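Vondard Snack Box – Customer Support
Ticket 600-81
Status: Closed
Category: Missing or damaged items
Product: Cero mixed box, monthly

Opened 16 June 2022

Issue as reported by customer

The June box came with packets missing. The contents card lists more snacks than I have. One of the seaweed packets was also open along the top seam when I took it out. The outer carton had a dent in one corner but the tape was intact. I had the same box in May and there was no problem with it.

I'd like the missing items sent and the open packet replaced. I don't want to return the whole box.

Support reply 1

Thank you for the report. Before we send replacements we need to know which items are missing. Please do the following:

Take everything out of the carton, including the paper filler. Small packets often end up under the bottom flap.
Put all the snacks in one place and check them against the card, one line at a time.
Tell us the lot code printed on the side of the carton.
Keep the open packet for now, but don't eat from it.

Customer reply

I took the carton apart. There was one flat packet under the flap, so that one is accounted for. The rest of the filler was just paper.

We keep snacks in a blue plastic basket, and someone at home had already started moving the new ones into it before I got to the card. So the basket had to be emptied too. I put it down on the rug and went through it with the card next to me. 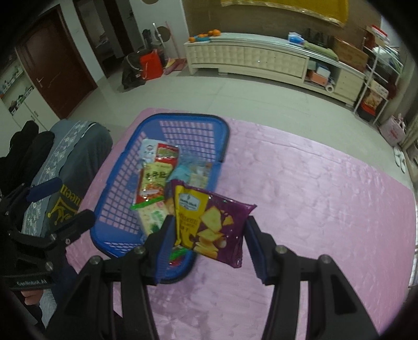 The trouble is that the basket already had some older snacks in it, and a few of them are the same kind as the ones in the box. I sorted them by the best-before date. Anything with a date earlier than the one on the card went in a separate pile. That left me 4 packets short.

The ones I can't find are two rice puffs, one plum candy and one corn stick. The lot code is Q7-81. The open seaweed packet is in a zip bag in the kitchen.

Support reply 2

Thank you, that is clear. We looked up the lot and it was packed at our Quartey site. The packing record shows that the plum candy was out of stock that day and was swapped for a second bag of crackers. The card should have been changed to match and it wasn't. Please check whether you have two bags of crackers with the same date.

The rice puffs and the corn stick are not marked as swapped, so we are treating those as missing.

Customer reply

Yes, there are two with the same date. I had put the second one with the old snacks by mistake. I'm fine with the swap – no need to send the candy.

Support reply 3

We have booked a replacement parcel with two rice puffs, one corn stick and one seaweed packet. It goes out with Skerkodel and should reach you within 7 days. There is no charge. You can throw away the open packet.

Customer reply

Parcel received. All of the items are there and sealed. Please close this.

Internal note

Card error passed to Quartey. Dented corner logged against the carrier, no claim made. Closed at customer's request.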